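Caststead Publishes Good Practice Guide for Robot Handling Trials in Shared Workspaces

New document sets out common rules for object sets, camera placement and record keeping

Caststead, the membership body for automation test sites, has released its Good Practice Guide for Robot Handling Trials. The guide applies to any site that runs a robot arm on a bench, counter or worktop that people also use, and it takes effect for member sites in March.

The guide replaces three separate notes on bench layout, operator conduct and data records. Members had asked for a single text, as the older notes used different terms for the same equipment and in two places gave conflicting advice on who may restart an arm after a stop.

"A handling trial is only useful to others if they can tell how it was set up," said Bontu Abera, Director of Standards at Caststead. "We have asked sites to write down what was on the work surface, where the cameras stood and who was in charge of the stop control. These are modest requests, and they were not being met consistently."

The draft was open for comment for two rounds and drew 943 responses from member sites, equipment suppliers and university groups. The working group, led by Onni Heinonen, then tested the draft against 2,234 trial records supplied by Ibarra and Trorow. The final text contains 39 clauses, each marked as either required or recommended.

Handling trial with a mixed object set on a red tray, from fixed and gripper-mounted cameras:
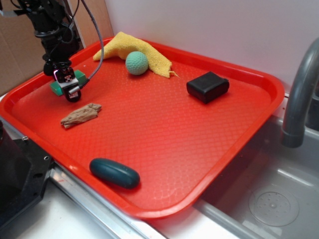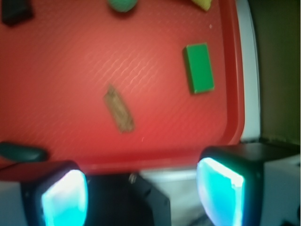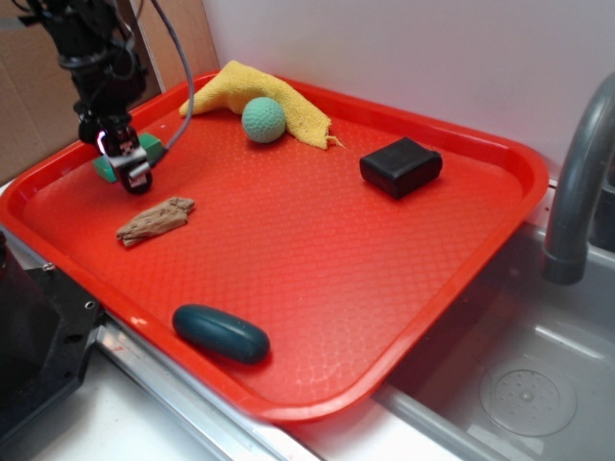
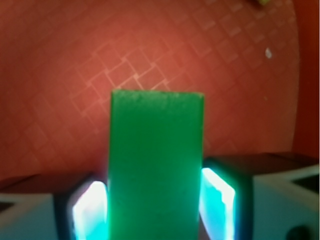 Under the required clauses, each site must:

Define the work area before the trial begins and keep personal items out of it.

Name one person per shift who holds the stop control and has no other duty while the arm is powered.

List every object in the set, including soft and irregular items, and note any replacement.

Check camera mounts and cable runs at the start of each shift and after any collision.

Keep failed attempts in the record, marked as such.

The last of these drew the most comment. Several respondents asked to be allowed to discard failed grasps before sharing their records. The working group declined, but it has added a short form of entry for repeated failures of the same kind — a change proposed by Ximeng Duan of Tivow during the second round.

The recommended clauses deal with lighting, the spacing of objects, and the use of a fixed camera together with one at the gripper. Sites that use a single camera may still claim conformity, provided they say so in the record.

"Our operators work next to sinks, shelves and doorways, and earlier documents assumed a fenced cell," said Xiaoyan Liang, Head of Laboratory Operations at Trorow. "The section on shared surfaces is the one we will use most."

Member sites have until the end of their current audit cycle to adopt the required clauses. Sites already holding a certificate under the earlier notes do not need to reapply. A 69-page handbook with blank record forms is supplied with the guide, and Zhiqiang Jiang will lead a series of online briefings for site managers and auditors.

The guide is free to members and may be requested from the Caststead standards office. Comments on the published text will be accepted at any time and held for the next review.

About Caststead

Caststead develops shared rules and training for organizations that test robots and automated equipment. Its members include laboratories, suppliers and independent test sites.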